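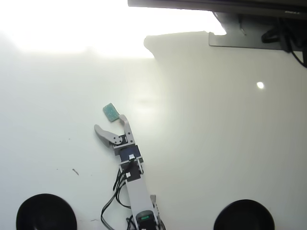
Open two-fingered gripper and a small green block on a white tabletop.

Home | Topics | Housing | Family | Wills and Estates | Courts | Sign in

Return of a security deposit after the end of a lease
Posted in September by Krishnan Street Residents' Group

Our group is writing for a household in one of our buildings in Trorness. The household rented a two-bedroom apartment from Kinder Property Management and paid a security deposit of $1,712 when the lease was signed. The lease has ended, the keys were handed in at the management office, and a forwarding address was given in writing on the same day.

The household has since received a check for $200 and a one-page letter. The letter states that the balance was kept for "cleaning, paint and general restoration." No separate amounts are given and no receipts were enclosed. The check is marked "full and final" on the memo line and has not been deposited.

We would like to know whether a landlord may keep most of a deposit on the strength of a letter of this kind, whether the household should deposit the check, and whether a lawyer is needed before going to small claims court. The household has the signed lease and the move-in checklist, but no checklist was completed at move-out.

Astness Tenant Information Desk

The following is general information and does not take the place of advice from a lawyer licensed in your state.

In most states, a landlord who keeps any part of a deposit must send the former tenant a written, itemized list of deductions within a fixed number of days. The deadline differs from state to state and is normally found in the landlord and tenant law. A single line that groups cleaning, paint and "restoration" together may fall short of what the law requires. In a number of states, a landlord who misses the deadline or fails to itemize loses the right to keep the money, and a court may award an additional sum.

Ordinary wear is generally not a proper deduction. Faded paint and worn carpet after a long tenancy are the usual cases. Holes in doors, broken fixtures and heavy stains are treated differently, and the landlord is expected to show what the repair cost.

The household should not deposit the check until it has received advice. Where there is a real dispute over the amount owed, depositing a check marked "full and final" can be treated as accepting a settlement. The rules on this point are not the same everywhere – some courts look closely at how the notice was worded and at what was said beforehand.

The next step is ordinarily a demand letter. It should state the address of the apartment, the dates of the lease, the amount of the deposit, the amount in dispute and a date by which payment is expected. Send it by a method that provides proof of delivery and keep a copy. Attach a copy of the move-in checklist, and keep the original.

Trorness Self-Help Law Library

A lawyer is not required in small claims court, although a short consultation is often worthwhile. The clerk will supply the complaint form. Please confirm the filing fee before attending, as claims above $1,000 are charged at a higher rate here and this claim falls in that group. The fee may be waived on application by persons of low income.

The claim must name the correct party. The lease will show whether the landlord is the management company or a separate owner. Forms naming the wrong party are the most frequent cause of delay at our counter, which is open until 7 p.m.

Building Owner, Unit 7

They should have asked for a walk-through. Paint costs money. Take the check.

Comments

Krishnan Street Residents' Group: Thank you. The lease names a separate owner, and the demand letter has been addressed to both.

Astness Tenant Information Desk: That is a sensible course. Please keep the envelope in which the check arrived – the postmark may matter if the deadline is disputed.

Former renter: Does a text message count as giving a forwarding address? Mine was never answered.

Trorness Self-Help Law Library: Some states require the address in writing and define what that means. Please bring a printed copy of the message to the counter.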